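Recording Demonstrations for a Tabletop Arm
Potau project notes, by Édgar Betancur
2023-08-03

These steps cover one recording session for the Potau kitchen tasks. You need an arm with a gripper, a way to guide it, and a computer running the Skuvia recorder. Our current set has 508 demonstrations, and 184 of them use the drawer.

Step 1. Set up the table
Cover the work area with a matte, single-color surface. Put large items such as the cabinet down first and check that the gripper can reach the drawer handle.

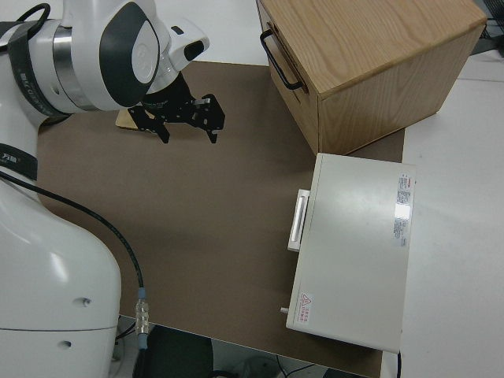
Keep cables away from the path of the arm. Save the home pose in Skuvia and start every demonstration from it.

Step 2. Write the task sentence
Use one short sentence per task, such as "Put the corn on the yellow plate" or "Move the basket next to the rack." Name things the same way every time. If one person writes "dish rack" and another writes "plate stand," fix it before you record.

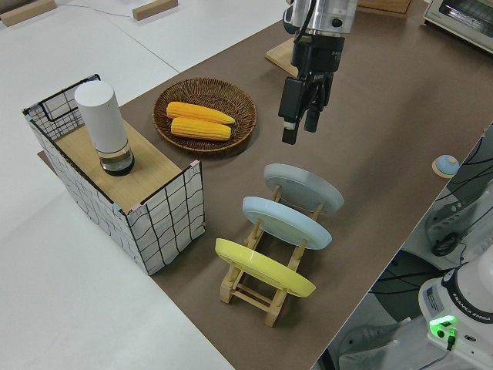
Step 3. Record
Press start, wait 2 seconds, then guide the arm at a steady speed. Open the gripper fully before each grasp. If you drop an item, stop and mark the take as failed. Keep failed takes in their own folder. Record 22 takes of a task before you change the layout.

Step 4. Change the layout
Move the small items to new spots and turn some of them. Leave clear space in the middle of the table so the arm can come in from more than one direction. Check the head view as well as the fixed ones.
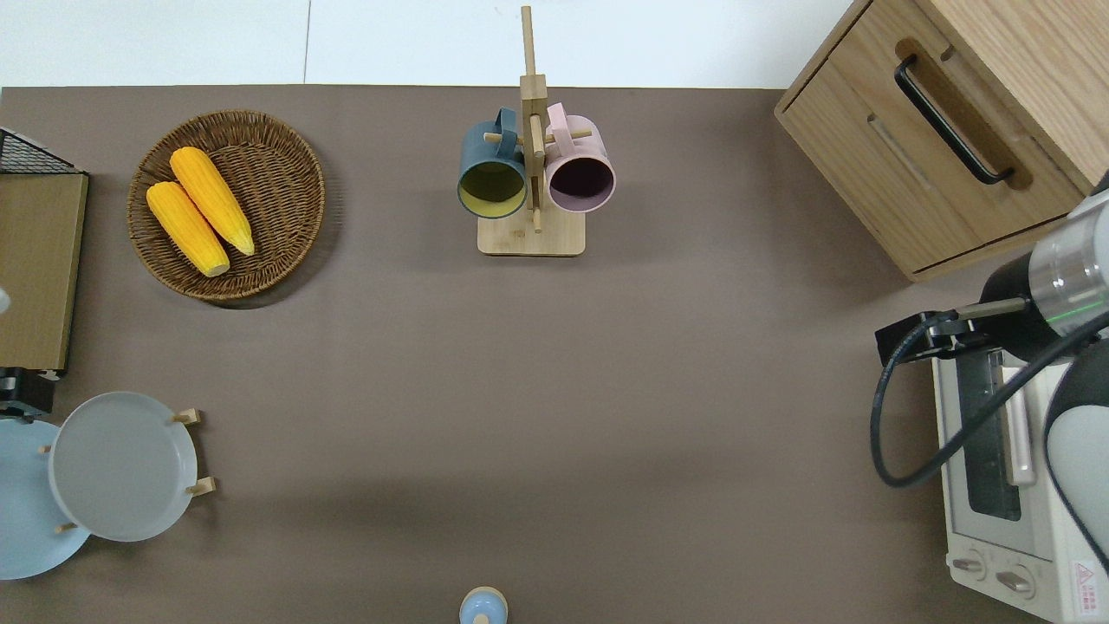 Step 5. Check and upload
Play back the first and last take of each task. Look for dropped video and for takes that start away from the home pose. Upload the session to the Condori server and enter the task sentence exactly as written in Step 2.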